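Powell House Shared Kitchen
Minutes of the May members' meeting
Held in the Fatotham Room, Saturday, 10:00 a.m.

Chair: Sebastián Núñez
Notes: Darius Pētersons
16 members present. Apologies received from the Trorkau Street side, who were at a graduation.

1. Minutes of the last meeting
Approved with one fix: the bread flour order was in pounds, and the notes said bags. Darius has corrected the copy on the noticeboard (and is very glad the order itself went through in pounds!).

2. Saturday lunches
What a month. The corn lunch was the busiest we've had, and Sebastián read out the thank-you card from the folks upstairs, which got a round of applause. Everyone wants to do it again while corn is cheap. We talked for a good while about butter - plain, chili-lime, or both - and settled on both, in separate dishes, with the chili one labeled in big letters.
Agreed: next corn lunch on the second Saturday. Sebastián to order the corn, Darius to make the chili-lime butter.

3. Money
The kitchen jar and the lunch takings together come to $1,011. That's more than we expected to have before summer and people were delighted. Some of it is already spoken for: the Dremov invoice for the sink repair is due and will be paid this week. A suggestion to buy a second big stockpot was warmly received. Sebastián will look at prices and bring back 2 or 3 choices.

4. Small kitchen: the side table
This took up most of the meeting, and happily so. The new layout has been up for a couple of weeks and members love it. The long brown mat stays. It's kind to the plates, and it makes setting down a stack far less noisy during the morning class next door.

Toaster oven: stays at the left end. Several people asked for a reminder about the door, as it folds down into the space where others are working. Please shut it once your tray is out, and let it cool before wiping the inside. Crumbs under the rack are everybody's job. When the oven isn't in use, unplug it and coil the cord beside it.

Dish rack: the wooden one won easily over the wire one. Plates go in on edge, one to a slot, and they look so cheerful lined up that way. Bowls and lids don't belong in it, so dry those by hand and put them away.

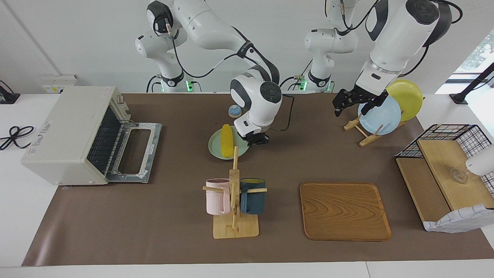

Mug tree: also a hit, and much better than the old shelf, where the mugs at the back never got used. Handles over the pegs, please, and spread the mugs out on both sides so it doesn't lean. A request came in for a second tree for the big kitchen. Agreed in principle, if we can find another wooden one at the Powell rummage sale.

Plates: there was real affection for the mixed colors, and a short debate over whether we should fill the gaps with plain white. The vote was for more color. Anyone with a spare plate in green, blue or yellow is invited to bring it along. Chipped ones go back home with you, sorry!

5. Cleaning rota
The new sheet goes up on Monday. Some 3 slots are still open, all of them evenings. Evening slots are short - sweep, wipe the table and the mat, empty the rack, take out the compost. New members can pair up with someone for their first turn, and Darius is happy to be asked.

6. Any other business
The drawer by the fridge sticks again. Sebastián will try candle wax on the runners.
A blue apron was left behind after the lunch and is on the hook by the door.
Could whoever borrowed the large colander please bring it back before the corn lunch.

Meeting closed at 11:25 a.m., followed by coffee and the last of the rhubarb cake.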